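Rekerura Packaging Handling Project
Progress Report to the Parkham Fund
Reporting period ending in May
Prepared by Zerrin Ersoy, Project Lead, with contributions from Remzi Işık and Farhad Kermani

1. Purpose of this report

This report describes work completed under the second installment of the Parkham Fund award to Rekerura. It covers the preparation of the bench at the Demirtaş site, the production of the bottle blocks, the labeling of parts, and spending to date. It also requests one change to the schedule, set out in Section 6.

The project studies how bottle-shaped items can be picked up from a flat surface and stood upright before they are packed. The work is done with blocks in place of filled bottles, as agreed in the original application. Zelport, our industry partner, supplied the outline dimensions for the blocks and continues to advise on packing practice.

2. Preparation of the bench

The first installment report noted that the bench at Demirtaş was not ready for regular use. The room was shared with another group, and the work surface had to be cleared at the end of each day. Since then the room has been assigned to the project for the remainder of the award.

The tabletop is black and the backdrop behind it is green. Both were chosen by Farhad Kermani after a short comparison of surfaces, in which the white blocks proved hardest to separate from a light gray top. A printed sheet of markers is kept on the table as the common reference for position. The sheet is checked against its outline before each session, and a replacement is printed when the corners begin to lift.
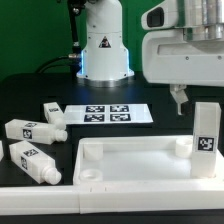
Access to the bench is now by sign-up. Remzi Işık maintains the schedule and is responsible for returning the bench to its standard layout at the close of each session. A one-page layout guide has been placed in the room and a copy is held in the project folder. The guide states where the marker sheet is to be placed, where the blocks are stored, and which cables may be moved.

Two items from the original room plan were not carried out. The additional shelf was dropped when the storage cabinet was found to be large enough, and the second work light was judged unnecessary after the backdrop was installed. The money set aside for these items remains in the equipment line.

3. Bottle blocks

The application called for a set of blocks with a rectangular body and a short round neck. The first batch was made to a single drawing and was accepted by Zelport with two comments. The first concerned the neck, which was too smooth to represent a closed cap. The second concerned the weight of the blocks, which tipped too easily when set upright.

The drawing was revised by Alper Karakaya to add a ridged tip to the neck. The base was also made heavier. Blocks from the revised batch are now in use for all sessions, and the earlier batch has been kept for comparison. Small tags are being applied so that the direction of a block can be recorded when it is lying down.

Wear on the blocks has been light. The most common damage is scuffing at the shoulder, where the neck meets the body. Scuffed blocks are set aside and are not used in recorded sessions.

4. Trials

A total of 68 trials were recorded in the reporting period. Each trial begins with blocks lying on the table and ends when the last block has been placed or the session lead stops the trial. The starting layout is drawn from a list prepared in advance, so that the same layouts can be repeated later with other block shapes.

Eight trials have been excluded from analysis. In most of these the marker sheet had shifted during the trial and positions could not be compared with the rest of the set. The remaining exclusions were caused by incomplete notes. The session form has been shortened in response, and the field for the position of the sheet must now be filled in before a trial can be saved.

Early review of the notes suggests that blocks lying at an angle to the sheet take longer to place than blocks lying parallel to it. Blocks that touch one another at the neck are also slow. These are observations from the session notes and should not be read as results. A full analysis will be included in the next report.

5. Labeling of parts

The use of printed square markers was extended in this period. Markers had previously been limited to the reference sheet and the blocks. They are now also applied to other parts, so that the position of each part can be compared directly with block position.

Eylül Yurt prepared the labeling procedure. Each part is wiped clean, the marker is applied by hand, and the number is entered in the parts register before the part is returned to use. Any marker with a raised corner or a visible crease is replaced. 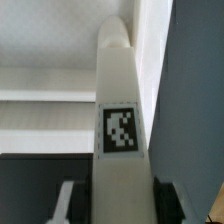
Figure 2. Gripper finger with square marker applied to the front face.

One matter remains open. The label stock now in use is wide for some of the parts, and a narrower size has been requested from the supplier. The change will be made between sets of trials to keep the records consistent. Until then, edges are to be inspected at the start of each session and the inspection noted on the form.

6. Schedule

Work on the bench and the blocks is complete. Labeling is complete except for the change of stock described above. Trials with a single block shape are complete, subject to review of the excluded trials.

Trials with mixed shapes were due to begin at the end of this period. Zelport has asked to revise the dimensions of the second shape, and the drawing has not yet been released. We therefore request an extension of two months to this stage. The extension would not alter the end date of the award, as time was reserved for repeat trials that are no longer expected to be needed.

7. Spending

Spending is within the approved budget. The materials line is slightly above plan owing to the revised batch of blocks, and the equipment line is below plan for the reasons given in Section 2. We ask the Fund's permission to move the unspent equipment money to materials, where it would cover production of the second shape. No change to the total is requested.

8. Actions for the next period

Zerrin Ersoy will confirm the revised dimensions with Zelport and send the Fund a copy of the released drawing.
Alper Karakaya will produce the first blocks of the second shape.
Eylül Yurt will complete the change of label stock and update the parts register.
Remzi Işık will review the excluded trials and arrange repeats where required.
Farhad Kermani will prepare the analysis of the single-shape trials for the next report.

Questions on this report may be sent to the project office at Rekerura. The parts register and session forms are available to the Fund on request.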